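Ticket 458 – Results page for the Plultholm council by-election shows wrong total
Product: Kilel Count, hosted by Colteck
Status: Open, waiting for Satti data team

Reported at 20:40. The public page gives a turnout of 86 per cent in the harbour ward. The signed sheet from the polling station says 40. All other wards are correct.

Step 1. Cleared the page cache and loaded again. No change.

Step 2. Compared the import file with the signed sheet. The file has the postal votes two times, once under the ward and once under the district.
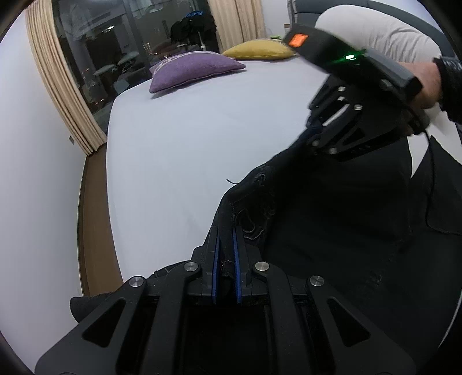
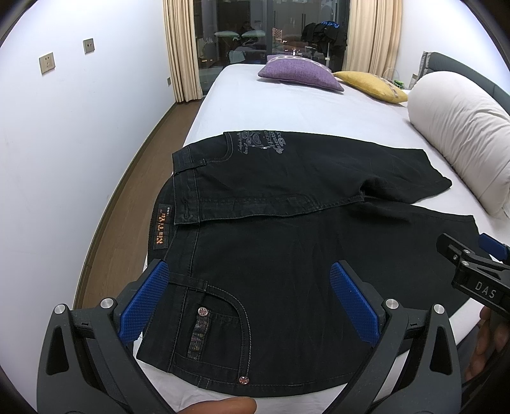 Black denim shorts on a white sheet.

Step 3. Removed the second postal row on the test server and ran the import again. Turnout is now 40 – the same as on the sheet.

Step 4. Asked Satti to send a corrected file. I did not change the live page by hand, as the parties are already quoting from it.

Next check in 20 minutes. Please do not close the ticket before the new file is loaded.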